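Feltomton hand gripper: set-up guide
Section 4. Recording bed and fabric tasks
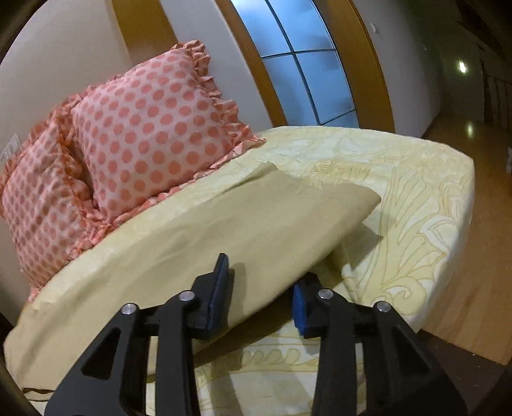
4.1 Before you start

Read section 2 first if you haven't paired the gripper yet. Everything here assumes it's paired and the Jetach app sees it.

You need:
Gripper, charged
Phone with Jetach app, logged in
Task card for the room (sheet fold, sheet spread, pillow move)
Free storage for 50 takes. App warns you if short. Don't ignore the warning, it will stop mid-take.

1. Power on. Wait for the solid light, not the blinking one.
2. Wipe the lens with a dry cloth. Dry. No glass cleaner.
3. Squeeze the handle all the way, let go, do it again. Fingers should close evenly and open back to full width.
4. Check the blue pads. Worn or peeling, swap them now (section 7). Slick pads slide off thin sheets and the whole batch is wasted.
5. Check the bolts on the finger plates. Finger tight isn't enough. Use the hex key in the case lid.

CAUTION: Keep your free hand clear of the linkage when squeezing. The cut-outs in the plates will pinch skin.

4.2 Setting up the room

1. Lights on, curtains however they normally are. Don't stage it. We want real bedrooms, patterned bedspreads, ruffled pillows, whatever people own.
2. Get people and pets out of the room. Photos with faces, turn them around or take them down.
3. Leave the pillows where they are unless the card says pillow move.
4. Pick which corner you'll work. Say it outloud at the start of the take so the labeler has it.
5. Walk the side of the bed once with the gripper before recording. If you bump a nightstand on the walk you'll bump it in the take.

Note: wide lens. It sees a lot more than you think, including down the hall if the door's open. Close the door if there's anything out there the household doesn't want recorded.

4.3 Calibration

Do this once per room. Again if you drop the gripper.

1. Open the app, tap Calibrate.
2. Hold still, fingers open, facing the bed. 12 seconds.
3. Squeeze fully closed. Hold till the beep.
4. Open. Second beep.
5. Green check, go on. Red, redo from step 2. Red twice, restart the gripper.

Note: blank walls are bad for tracking. Have some pattern or furniture in view when you calibrate. A plain white sheet filling the whole view will fail pretty much every time.

4.4 Recording a sheet fold

1. Start position: fingers open, both pads in view, sheet corner in view.
2. Tap Record, or double squeeze.
3. Say the task name and the corner.
4. Move in slow. Get one pad under the edge, one over it.
5. Squeeze. Pause a beat before lifting.
6. Lift and carry the corner diagonally across the bed. Keep the sheet low, no flapping.
7. Lay it down. Open the fingers fully. Back straight out.
8. Hold still for 2 seconds.
9. Double squeeze to stop.

One fold per take. If the card asks for a second fold that's its own take, own label.

Grabbed the bedspread along with the sheet? Keep going, finish, tag it "double grab" in the app. Don't delete. The training set needs misses too, and a recovered miss is worth more to us than another clean one.

Dropped the corner partway: pick it up again from where it landed. Only with the gripper. If your free hand touches the fabric during a take, the take is out. Tag it "hand".

CAUTION: Don't yank. Embroidered or quilted covers snag on the plate edges. If it catches, stop, open the fingers, free it by hand after you've ended the take.

4.5 Resetting between takes

1. Put the sheet back by hand, recording OFF.
2. Don't make it perfect. Different wrinkles each time is what we're after.
3. Change something small every few takes: where you stand, how high you come in, which corner.
4. Rest your wrist. Tired takes get shaky and the reviewer throws them out.

4.6 Upload

1. Plug in the gripper, wifi only, no mobile data.
2. Tap Send batch. Leave the app open till it says Received.
3. Don't clear the gripper before you see Received. We lost a full batch this way in April.

Batches go to the Bratard review queue. Rejected takes come back with a code:

B1 pads not in view at start
B2 moved too fast, blurred
B3 free hand in the take
B4 no spoken label

More than 4 takes back with the same code, message Thảo Trương thru the app before recording any more. She'll look at the batch and tell you what to change.

4.7 Quick fixes

Fingers don't open all the way: lint in the joint. Power off, brush it out.
App shows gripper but no picture: unplug, replug, reopen app.
Double squeeze not picked up: you're squeezing too slow. Or use the button on screen.
Tracking lost mid-take: end it, tag "lost", recalibrate.

Pad sizes and spares: section 7. Kitchen towels and other small cloth are on the Khương card set, see section 5.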